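Working posture and clothing at the table. Notes for unit 4, course "Handwork and Small Assembly", Hitura evening school.

Please read these notes before the practice. They repeat what I said in the lecture, with some additions after the questions of the first group.

## 1. Height of the table

Our tables in room 911 are 90 cm high. For a person of middle height who works standing, this is good for assembly and for packing. For fine work, when the eyes must come close to the hands, it is too low, and most people solve this by bending the back. You will not feel it in the first 40 minutes. You feel it in the evening.

There are two better solutions:

- raise the work (a Bristo board on four blocks is enough for small items)
- sit down, with both feet flat on the floor

Bending from the hips is less tiring than bending from the middle of the back. Try both in front of the table and compare them. The weight should stay on both feet.

## 2. Clothing

The room is cool in December and many of you keep the jacket on. I do not forbid it, but you must think about what the jacket does when you lean forward. If it is open, the two sides fall away from the body and the lower edge can touch the work. Close it, or take it off and hang it by the door.

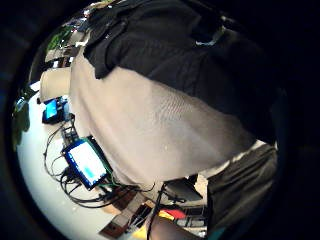

A knit top under the jacket is warm enough for most students after the first quarter of an hour. It should be close at the waist and at the wrists. Wide sleeves are to be folded two times, to the middle of the forearm. Long scarves, and cords that hang from a hood, go inside the clothing.

Trousers are a matter of comfort only. Choose a pair in which you can bend the knees without pulling at the fabric.

## 3. What stays on the table

Keep the tablet or other screen to the side, on the same surface, where you can read it by turning the head a little. If it lies directly in front of you, it takes the place of the work, and after some time the work moves to the edge of the table. This was the most common mistake in the last practice.

Cables should run along the back side. A cable which passes beside the hand will sooner or later be pulled.

The white table surface reflects the ceiling light. If the screen is difficult to read, turn the screen first and only then change the brightness. The Oletti lamps can be bent down, but please do not move the base.

## 4. Exercise for the practice

Work in pairs. One person sorts the parts from the Kazmi kit (385 pieces, please return all of them), the other one watches and writes down:

1. when the back bends for the first time
2. which hand holds and which hand moves
3. if the clothing touches the parts
4. how often the person looks to the screen

Change places after 40 minutes. Write half a page together and bring it to the next lecture, on paper. Drawings are welcome, also simple ones.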